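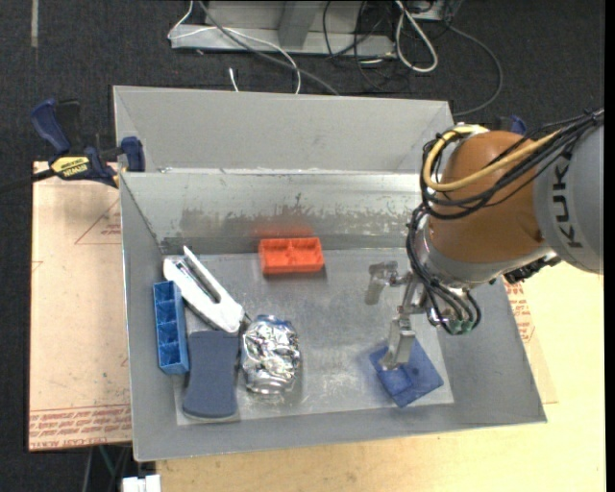
Drelgate to Receive Expanded Edition in September

Landel has confirmed that Drelgate, the turn-based exploration game first released for personal computers, will return in an expanded edition this September. The announcement was published on 2/5/22 and was accompanied by a short trailer and a list of changes. As regular readers of this blog will know, I have followed the game since its early demonstration, and I wish to set down my views on what has been proposed.

The original release contained 19 regions, of which the last three were widely considered unfinished. Landel has stated that these have been rebuilt, and that a further region, Nakwood, will be added to the northern edge of the map. Nakwood is a forest area with its own weather and its own travel rules. Players who have completed the main story may enter it directly from an existing save file.

Baiba Luik, who directed the original game, returns in the same role. Somkiat Wannasri has written a new score for Nakwood and has re-recorded several of the older themes. I was pleased to read this. The music in the harbour chapters was the strongest part of the first release -- stronger, in my opinion, than the dialogue that accompanied it.

The list of changes runs to 138 entries. Many are minor corrections to spelling, colour settings and menu behaviour. The following are of greater interest:

Saving is now permitted at any camp, including camps outside the player's home region.
The inventory limit has been raised to 500 items.
The character Šimkus may be recruited in the second chapter instead of the fifth.
Controller buttons may be reassigned in full.

The change to Šimkus will divide opinion. His late arrival gave the fifth chapter much of its weight, and I am not certain that the chapter can carry itself without it. Landel has indicated that the original order will remain available as an option at the start of a new game, and I would recommend it to anyone playing for the first time.

Existing owners will receive the expanded edition as a free update. Pricing for new buyers has not been published, nor has any decision on a console version.

My own save file stands at 3,534 turns, with the eastern marshes still largely unmapped. I intend to finish that region before September and will post my notes on the marsh routes once they are in order. Readers who have found the second ferry crossing are invited to leave directions in the comments.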